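2024-02-28

Up far too early, with my head already full of lemons. I've been promising Sveva Bellini a proper drinks table for her leaving do ever since she told us she was moving to Londley (139 kilometres away, you'd think she was off to the moon the way I've carried on), and yesterday I finally stopped making lists and started putting things on an actual table.

The plan is simple enough. Lemon fizz for everybody, something with cherries for the people who like it sweet, and one end where you can cut your own slice and help yourself to ice. I want it to look like somebody's kitchen on a good day and nothing like a work function. Sandro Pace offered me the catering urn and I was quite short with him, poor man.

So out came everything. The cream plate went in the middle first because it's round and I like it, and then I kept shoving things about it: the rabbit tray behind, grey cloth folded up beside that, mint bowl off to the right, lemons by the board. I must have moved that cloth ten times. Flat it looked like a rag and folded it looked like I'd made an effort, so folded it stays!

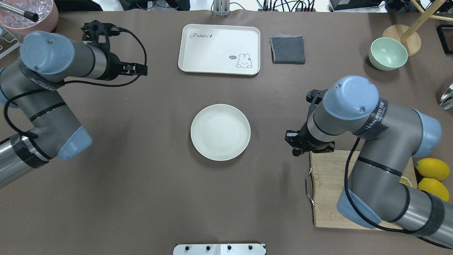 The rabbit tray

I have to write about the tray because I love it more than is sensible for a tray. It was $28 from Sala, in the shop on the corner at Nundholm, and I walked past it twice and then went back in. It has Rabbit written across the top corner in curly writing and the bunny himself down at the bottom, saying hi. That's all he says. He's only a few thin grey lines, two big round ears and a little scrap of a face set very low, and for some reason that's the bit that gets me, how small the face is. A proper artist would have made it bigger and ruined him.

I was going to put the glasses on it, but then you'd cover him up and what's the point of that. Maybe napkins along the top and leave his corner clear. Or shortbread, only then he's got crumbs on him by half past six and I'll be fussing with a cloth all night.

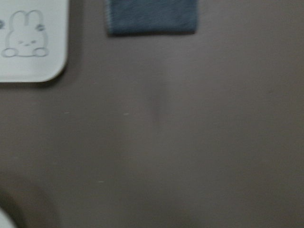
Griet Postma reckons he belongs at the front of the table where people come in, and that putting him at the back is a waste of a good rabbit. She also says if I pile shortbread on him she'll eat it off him on purpose, piece by piece, until he shows. I told her that was more or less the idea. She has a point about the front, though. At the back you'd be leaning over the lemons to say hello.

Anyway, the board. It's the bamboo one with the metal handle, and I've cut a couple of lemon slices to see how they look on it. Lovely, is how they look, all those little segments. I put the yellow toy knife out with them for Natalina Grasso's kids, who will want to be in charge of the slicing whatever anybody says, and they can saw away at a lemon with that as long as they like. There's one lime too. I only bought the one and now I wish I'd got a bag, it's such a good green next to the yellow. And the silver scoop is out! I found it in the drawer under the tea towels, where I know perfectly well I never put it.

The stand with the pegs is the other thing I'm pleased with. You hang the tumblers upside down on it and it takes up hardly any room, and I've got the one glass up there for now just to see. Brown paper underneath the lot, so when it's all over I can roll up the mess and bin it.

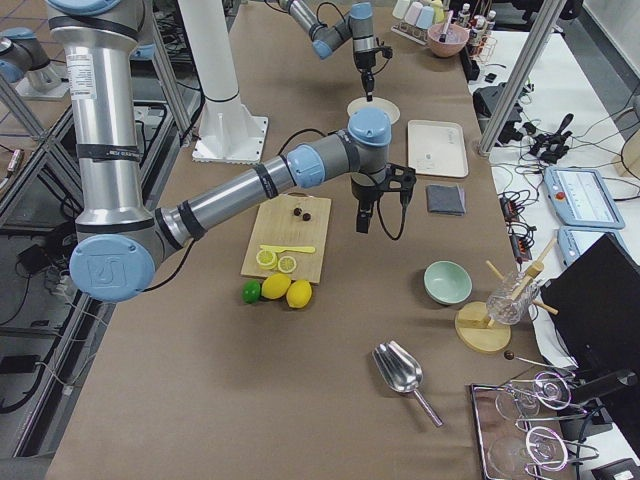 What I haven't solved is how many. Sveva says 28 people, Sandro says over 50 because he's told the whole of the Nundholm office and they've told their partners. I can't hang fifty glasses on anything I own. Marthinus Makhubela has boxes of them left from his daughter's engagement party in November and said to just come round with the car, so that's tomorrow morning gone, but what a relief. He's also giving me six bottles of Evico lemon, which I've never tried and will be testing tonight, for research.

Ice was the other worry. I tried it in the pink bowl and it looks gorgeous, all clear against the pink, but it's a bowl for a family of four and not for Sandro's multitudes. I'll keep it for show and have the esky under the table for topping up. Two cherries on the board as well, nice dark red ones, to see whether they'd get lost on the bamboo. They don't. I'll do a proper heap on the night, and I've left plenty of room in the middle for jugs.

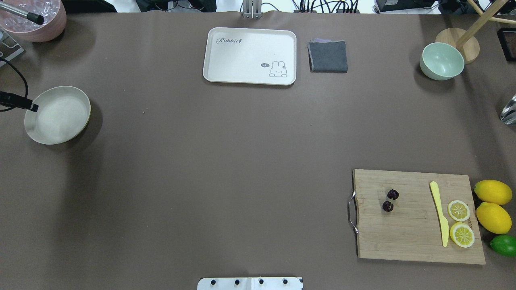 Still to do

Glasses from Marthinus, before ten if I can.
More limes. A bag this time!
Ask Natalina if the kids drink fizz or if I need plain juice.
Shortbread, double batch (hide half from Griet).
Rabbit to the front.
Ring Sandro and be nice about the urn. We might want it for the tea later on.
Card for Sveva. I've started it three times and it keeps coming out soppy, so I'm off to make dinner and will have another go after.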